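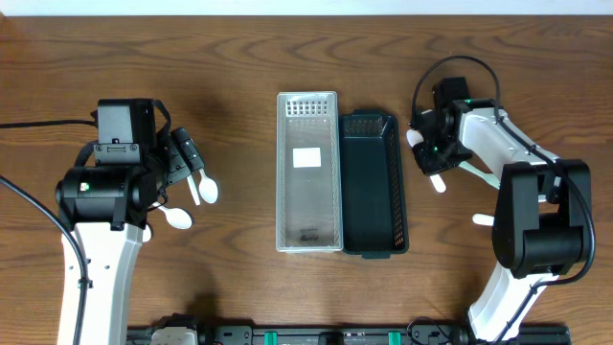 I went down to the Tsao building on Monday night thinking I'd stay for ten minutes, and I got home after nine. So that tells you how the meeting about the Friday supper went!

Short version for anyone who just wants the news: the community supper is coming back in April, it's moving to the old Kukska storefront on the corner, and it starts at 5 instead of 6:30. You still don't have to sign up and it's still free, though there will be a jar by the door like always.

Longer version, for the rest of you. The supper stopped in the fall when the church kitchen lost its hot water (the heater was older than me, I'm told), and I think most of us figured that was the end of it. I used to go maybe twice a month, mainly for the lentil soup and to catch up with people I only ever see in line for lentil soup. Chin-lung Shek, who ran the cooking side for years, has been looking for a new kitchen all winter. He got up with a folded piece of paper, never once looked at it, and told us the Kukska lease was signed that morning. Big cheer. Somebody's kid got scared and had to be taken out to the hall.

The new place seats 77, a lot more than the church basement ever did, and it has windows. I can't tell you how happy I am about windows. The kitchen is smaller, though, so the menu is going to be one main dish and one side each week until everybody gets used to it. Shek wants to start with chicken and rice, with a chickpea version for people who don't eat meat. There was a fairly heated ten minutes on whether dessert counts as a side. I voted no. We won.

A few people were worried about parking, and I'm with them on that. The lot behind the storefront has 26 spaces and the laundromat uses half of them on a Friday. The owner of Zokudus, the shoe repair place across the street, said we can use his spots once he closes up, which helps, but if you can walk or get a ride, please do. The number 8 bus stops right outside and runs until late.

They're also trying out a schedule on Clerkix so people can pick a shift online and stop calling Shek at dinnertime. I tried it on my phone during the meeting and managed to put myself down for dishes three weeks running, so it works, I guess? If you don't want to bother with that, there's going to be a paper sheet taped up by the register at the hardware store too.

What they need most right now is folding chairs, big serving spoons, and anyone who can carry tables up four steps. Drop-offs are any afternoon after three, at the side door, and knock hard. The front buzzer doesn't do anything yet.

I asked if the lentil soup was coming back and Shek said "second week, maybe third." I'm writing it down here so he can't get out of it. Doors open at 5, food comes out as soon as it's ready, and they'd like everybody cleared out by 8 so the floor can get mopped.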